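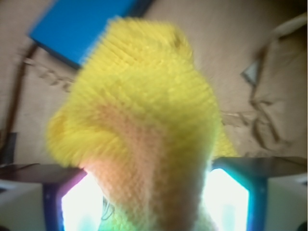 Progress report to the Planley Fund, covering the period to the end of May
Prepared by Albane Guérin, Fallilier Guesthouses

## Where we stand

The grant was made to turn the old Woldemariam farm buildings into a small lakeside lodge with 34 rooms. The main house and the east wing are finished and have been open to paying guests since March. The west wing is behind schedule. Its roof is on and the windows are in, but the bathrooms are waiting on tile and the second boiler.

We took 937 bookings in the period, most of them for two nights. Walkers and families made up the larger share. We had hoped for more small business groups, and so far we have hosted only three.

## Building work

The contractor for the west wing, Cloltine, changed its site manager in April and lost two weeks in the handover. Mulugeta Bogale now meets the new manager every morning at 7:30 and keeps a written list of open items. The list stood at 43 when he began it and is down to 12.

The path from the parking lot to the lake has been regraded and can be used by wheelchairs as far as the boathouse. The last stretch, down to the dock, is too steep. We have asked for a price on a switchback and will send it to you before any work is ordered.

The breakfast room floor was relaid once. The first boards had cupped near the kitchen door, and the supplier replaced them at no charge.

## Staff and training

Eleven people are on the payroll, eight of them from the valley. Front desk training is complete. Kitchen training is about half done -- the head cook left in April and her replacement started in the middle of May. Dinner is served five evenings a week for now.

## Money

Spending on the west wing is over budget by $3,066, all of it for extra drainage along the north wall. We have covered this from the furniture line by keeping the old dining chairs and having them reglued. We are not asking for additional funds.

## Problems

- Hot water runs short on the top floor of the east wing between 7 and 8 a.m. when the house is full. The second boiler should fix this.
- The online booking calendar showed two rooms as free when they were taken. Both parties were rehoused at our cost and the fault has been corrected.
- The bus company has not yet agreed to a stop at the gate. Guests without cars are picked up in the village.

## Next period

Tile is due in the first half of June, with bathrooms to follow over four weeks. We plan to open the west wing ground floor first and the upper rooms once the fire inspection is passed. Mulugeta will send the inspection report separately.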